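Home > Guides > Table and Counter Care
Search this guide Type a word...
2018-08-12 | By the Lokville help desk

Section 7: Wiping down your Gramov table

Take your time with this one, and do it before you set anything back on top (it really is a pleasant little job!).

1. Clear the table and look it over in good light for specks. 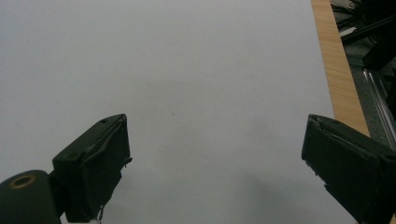
Pale top with one tiny gray speck.

2. Dampen your sponge with plain water and squeeze it out well.

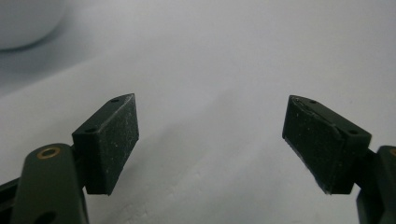

Dust likes to come back, so check whatever will be touching the clean top. Small white specks, like the ones on the inner faces of these dark grips, will drop straight onto it, so wipe them away first.

3. Wipe from the back toward you, in long, easy strokes.
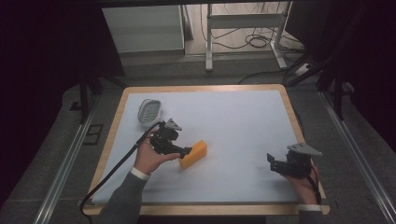 Keep your supplies close and your strokes unhurried. An orange sponge like this one is easy to spot on a pale top, and a small white basket can stay toward the back.

CAUTION: Never let water sit along the border. 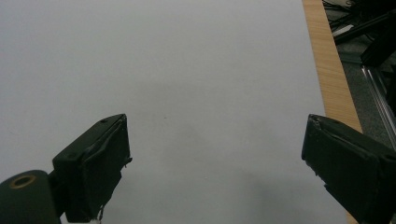 Dry the border with a soft cloth, then leave the table bare for 28 minutes.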